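Prillside Short Course in Robot Learning
Handout 4: Gathering your examples
Notes by Deirdre Mac an tSaoi

Welcome back, all of you, and thank you for the lovely long emails after the last handout. I've tried to fold most of your questions in as I go, so forgive me if I wander a little.

Last time we looked at how a learning system copies what it is shown. You'll remember the Arasari arm trying to stack cups, and how it went on reaching for the place where the cup had always been. There was nothing wrong with the sums. Every example we had given it had the cup in the same spot on the same bare bench, and so the bench was what it learned. This week we go back a step and think about the examples themselves, who makes them and where.

We collect with hand-held grippers. You hold the thing, you squeeze, the fingers close, and the camera records what the fingers are up to. The great joy of it is that you can take it anywhere you can take yourself! Mosa, our recording program, wants one clip for each attempt, with a short written line saying what you meant to do ("put the small yellow fruit on the plate" will do nicely). Please write the line before you start. I have read far too many written afterwards, and they always describe what the person ended up doing – quite a different thing, and very hard to learn from.

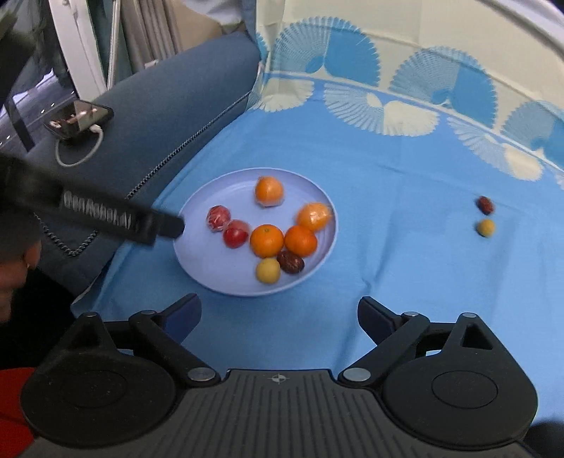

Fruit is a good first subject, and I'd urge you to begin there. It's cheap, it's safe to drop, and no two pieces are quite the same shape. An orange in cling film is a different problem from a bare one, too: the film shines, and the shine moves when you do. A dried jujube is small and wrinkled and dark, and wants a gentler approach than you might expect. Mix them up. Leave a piece or two off the plate, and let the cloth have its creases.

Each pair should bring 40 clips to the March session. Spread them over 4 different places if you can manage it, and change the light as well, so perhaps one lot at nine in the morning and another after supper with the lamps on. If you fumble a grasp, keep going and try again within the same clip. Those second tries are worth a great deal, and the Ní Chonaill notes (in your reading pack, the stapled one) have a good section on them, though you may skip the algebra on a first reading.

A word on speed. Beginners rush, and I was as bad as anyone. Come in slowly, pause for a breath before you close the fingers, lift, and set down. Mosa cuts each clip down to 256 steps before training, so a very quick grasp can be squashed into hardly any steps at all, and then the system has next to nothing to look at in the part that matters most.

Before you hand in:
Watch every clip through once, at full speed.
Check that the written line matches the attempt.
Put spoiled clips in the folder marked "spare", and please don't delete them.
Note the place and the time of day for each batch.

For next time, read the first half of the Ní Chonaill notes and jot down one thing your own clips have too much of. Mine, when I did this, was my own kitchen table. We'll go round the room and compare before we train anything.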